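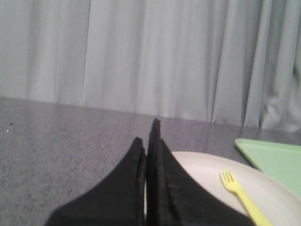
Reading Out Loud to Kids Who Can Already Read

My younger one finished second grade able to read pretty much anything you put in front of her, cereal boxes and road signs and the fine print on a board game included, and I had more or less decided we were done with bedtime reading. She had her own lamp and her own library card. I had a sink full of dishes. It seemed like a natural place to stop, the way you stop cutting up somebody's pancakes.

Then in November we all came down with the same miserable cold, one after the other, and on a Monday when she was too stuffed up to sleep I pulled an old chapter book off the shelf and read her the first 70 pages. I hadn't planned on 70 pages! My voice was gone by the end of it. But she asked for the rest the next night, and her brother, who is eleven and has opinions about being treated like a baby, came and lay down on the rug with his back to us and didn't leave.

So we kept going, and I've been thinking about it ever since, partly because I've been reading a stack of books on how children learn and partly because I was so sure I knew how this worked. I had always thought of reading aloud as the thing you do until they can do it themselves. What I see at my house is that a child can read the words on a page long before she'd pick up a book that hard on her own, and there's a gap of a few years in there where listening carries her a lot farther. My daughter would never have gotten through 252 pages about a family stuck on an island with bad weather and worse tempers. She'd have quit at the first long paragraph about the boat. With me reading she wanted to know what a bilge was, and why the aunt was so mean, and whether you can really eat seaweed (we looked it up, and then we had to try some, and I can't say I recommend the kind we bought).

The aunt turned out to be the best part. We must have talked about her for two weeks. My son, who will tell you that school was "fine" and lunch was "fine," had a whole theory about how she was scared and that's why she yelled. He said it to the ceiling, in the dark, and I kept my mouth shut for once in my life and let him go on. I've tried asking him about feelings straight out, at the dinner table, with my concerned face on, and I can tell you it doesn't get me anywhere.

I do want to say something about the nights it doesn't go well, because I've read blog posts like this one and come away feeling like a slug. Some nights I'm tired and I skip a paragraph and get caught. Some nights they fight over who has more blanket. We started one book that was supposed to be wonderful, over 400 pages and a gold sticker on the cover, and all three of us were bored silly by chapter four, so we took it back to the library and got something with a dog in it. I used to think you had to finish. Now I think fifteen minutes of a book everybody likes is worth more to us than an hour of one I'm dragging them through.

A few people have asked what we do about homework and practice and so on, and my daughter's teacher still likes them to read to themselves every night, so they do that first, before teeth. It's a separate thing in our house. I don't ask questions after our reading, and I don't keep a chart. We had a chart once, when my son was in first grade, with stars, and he got very good at stars.

We're on our fifth book now, the one with the dog having led to another one with a dog. My daughter has started doing the voices for the small parts, and hers are better than mine. If you have a favorite that held up for a wide spread of ages, please leave it in the comments - long is fine, sad is fine, but I'd like to know ahead of time if anything happens to the dog.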